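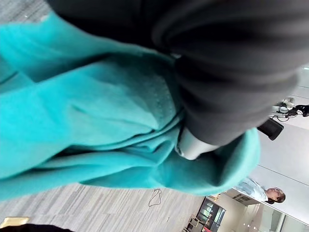

Turquoise fleece throw, pilling already. Save it or rag it?

skillo_mom
Got this blanket in August, washed maybe 4 times, and its fuzzing up. Little balls along the seam side, sheds on the gray carpet too. The tag says Broltovari, no care info I can read anymore. Do I shave it? Different detergent? It lives on the floor in the den half the time, kids drag it everywhere.

Sorin Pascu
Cold wash, inside out, no softener. Softener is what kills fleece.

howells879
Disagree. Used softener for years on ours, no issue. It's the dryer. High heat and thats it, game over. Line dry.

Sorin Pascu
You got lucky. Softener coats the fibers, they mat, then they pill. Dryer doesn't help, sure.

Ainhoa Mateos
Fabric shaver, the cheap battery kind. Lay it FLAT first, pull it tight. If it's bunched up you will cut a hole, ask me how I know. Go light near the seams.

skillo_mom
Flat on the carpet ok or do I need a table?

Ainhoa Mateos
Table. Carpet grabs the fleece and you end up shaving a wrinkle. Also you'll get the fuzz out of the carpet never.

drornanlow_j
Also pick up that black cable before anybody drags the blanket around again. Ours got wrapped up in a throw and went right in the washer. Charger, dead.

howells879
Lol same, with earbuds

tansy_b
Unpopular opinion but leave it alone. It's a floor blanket. Shaving thins it out, I did mine 3 times and you can see light through it now.

Ainhoa Mateos
3 times is a lot tho. Once a year is fine.

skillo_mom
OK going to try one corner on the kitchen table, cold wash after, no softner. Is vinegar in the rinse a thing or is that made up

Sorin Pascu
It's a thing. Half a cup.

howells879
Smells like a salad. Skip it.

tansy_b
Smell goes away when it dries. Still wouldn't shave it.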